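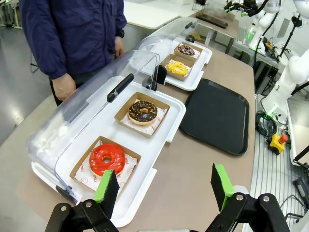
Pastry Counter Automation Review: Minutes
Meeting held 8 Jun 2018, Okavville
Subject: Drirkora serving package, second review

1. Previous minutes
The minutes of the March meeting were approved with one correction. The trial license covers 6 months, as stated in the offer.

2. Scope of the offer
The Drirkora package consists of the arms, grippers with green pads, control software and on-site setup. Covered display trays and serving trays are to be supplied by the buyer. The task under review is the transfer of a boxed donut from a display tray to a black serving tray.
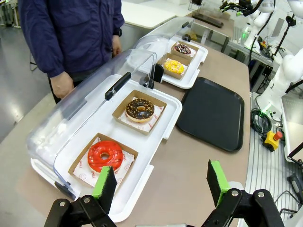 Michailidis asked whether the quoted price included replacement finger pads, as the offer lists them only under consumables. It was noted that the first set is included. Later sets are billed in packs of 200.

3. Handling requirements
The box is to be gripped, never the donut. Glaze and toppings must not touch the pads. Boxes are open and paper-lined, so grip force has to be set for the box in use. Drirkora's default setting was written for a stiffer carton and will be revised.
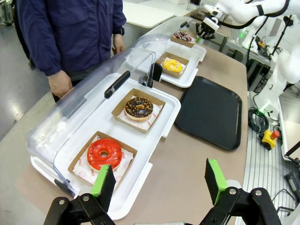
The lid position was discussed under the same item. The current software assumes that the lid is already open. Lid opening by the arm is a separate module and is excluded from the present offer. The meeting agreed to evaluate the package without it.

4. Test plan
The acceptance test will run to 1,000 transfers. A transfer counts as complete when the box stands flat on the serving tray and the gripper has released it. The draft plan from Illard lists 117 start positions. Positions with the box against the tray rim are to be marked separately.
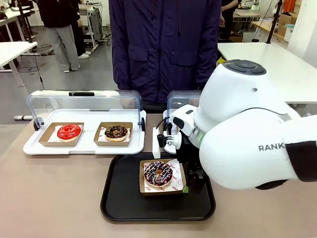 Placement tolerance on the serving tray remains open. Drirkora proposes no limit on rotation of the box. Illard requests one, on the grounds that a second box may have to fit on the same tray. Both parties will submit figures in writing.

5. Actions
Drirkora: revised grip force setting; price for the lid module as an option.
Illard: final test plan, including tolerance.
Michailidis: check of service terms and response times.

Item 6, operator training, was deferred to the next meeting.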